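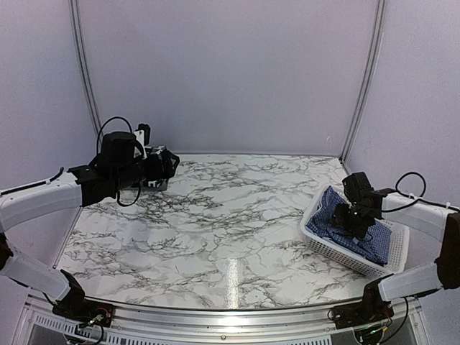 Can a machine do your laundry yet? Lorcombe has been asking since July, and the short answer is partly. Folding a shirt that is already laid flat is the easier half. Getting one out of the basket is harder, with a gripper pushed down into bunched blue checked cloth and no clear edge to grab. 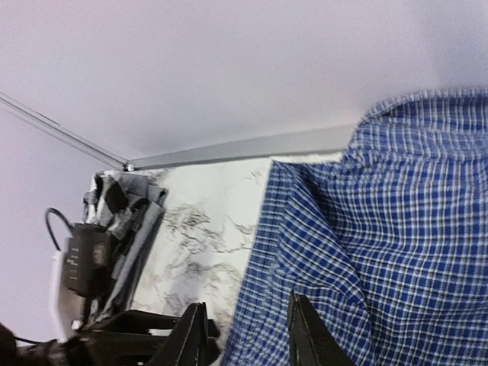

Pak-hei Chow of the Ospina group has logged 1085 tries, all on shirts. Towels come next, then socks. A home version is at least 3 years off, he says, and price is still an open question. 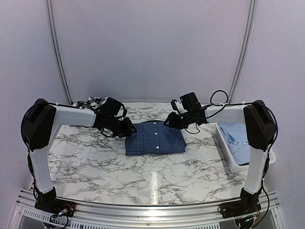
Two arms over a folded checked shirt, with another in the basket.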